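Search this site Enter keywords Go

We use cookies to help this website work properly and to understand how visitors use it. Accept all | Manage settings

Cladgate students tidy a virtual desk in the Kiltia robotics challenge

September release

The after-school robotics club at Cladgate is delighted to announce that its students have been chosen to take part in the next round of the Kiltia challenge, a friendly competition in which school and college teams teach simulated robots to do the sort of small jobs most of us do every day without giving them a second thought.

The challenge has drawn 157 students this year, working in 24 teams, and we are very proud that 2 of those teams come from our own club. Many of our members had never written a line of code before they joined, and it has been a real pleasure to watch them argue (kindly, for the most part) over joint angles, finger positions and the best way to pick up a cup.

All of the work takes place in Zarnura, the simulation software used by every team in the competition. Students build their programs on ordinary school computers and try them out on a virtual robot with two arms, so a dropped mug costs nothing more than a restart and a groan from the back row. The club meets at 4 pm and is meant to finish at half past five - although the lights have been known to stay on rather later than that when a program is very nearly working.

For this round the task is called Tidy Desk. Teams are given a marble tabletop, a small red-and-white mug and a reddish-brown desk organiser with black-lined compartments, and must plan how the two arms will share the work. Marks are given for smooth movement and careful handling as well as for finishing the job, and each team also hands in a short written account of what it tried and what it would change.

One of our teams, who have named themselves Tang after a good deal of debate, chose to give the mug to the left hand and leave the right arm to deal with the organiser. 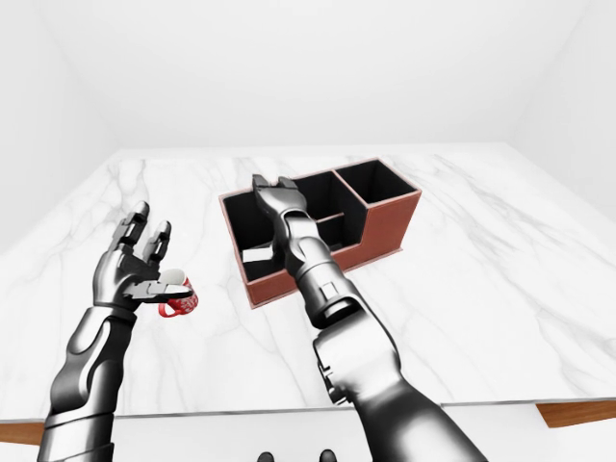
Joining the club

New members are welcome throughout the term and no experience is needed, only a little patience and a willingness to share a keyboard. Places are free, and families are warmly invited to come along at the end of any session to see what the students have been working on. Please ask at the school office for a form.

Sign up to our newsletter
Your email address Subscribe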